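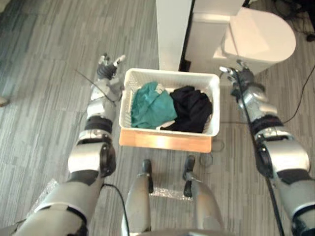
Floor Laundry: Clothes Storage in Shared Student Bathrooms
Setareh Karimi
Project report, Home and Interior Studies, April

1. Why laundry

Our course asked for a household problem that people have stopped noticing. My first idea was the drawer of takeout menus, but my adviser felt the field was crowded. I chose the bathroom floor. Clothes come off there, and in the apartments at Carholm they tend to stay there until a roommate writes a note.

The question I set was a small one: does a basket in the bathroom keep clothes off the floor, and what kind of basket do people put up with?

2. Method

I visited 7 apartments in the Carholm building, all with one bathroom and more than one opinion about it. Each household used an open plastic basket for a week, then a lidded hamper, the Furnard, for another week. Residents kept a tally sheet on the door. Two of the sheets got too damp to read, so those apartments appear in the comments and not in the results.

I defined "on the floor" as any garment touching the floor with no person in it. This took most of a Saturday to agree on.

3. The open basket

The plain white plastic kind has a rectangular shape and a perforated rim and sides. It sits near the toilet because in these bathrooms everything sits near the toilet. Two bunched-up garments, say one teal and one black, already make it look well used, and small white items sink underneath and are forgotten. One resident found a sock she had formally given up on.

Standing the basket on a low wooden board was the best-liked change in the study. It cost almost nothing and made the corner look intended. People aimed better – I have no theory for this.

4. The lidded hamper

The Furnard looked nicer and did worse. In 3 of the apartments the lid became a shelf by the second evening, and clothes went on top of it. Lifting a lid is apparently a lot to ask at 11 p.m. A fabric bag from Gutetti was also tried in one apartment, where it fell over and was left that way.

5. Limits

Everyone knew I was coming back to check. One household admitted to tidying before each visit, then asked whether that counted as a result. I have put it in the appendix.

6. Recommendations

Use an open basket, raised a little, within throwing distance of the shower. Sort colors later, somewhere with better light. Check the bottom before laundry day.

Still to do: repeat the test with a bigger basket, and get the Furnard back from apartment 3, where it now holds towels.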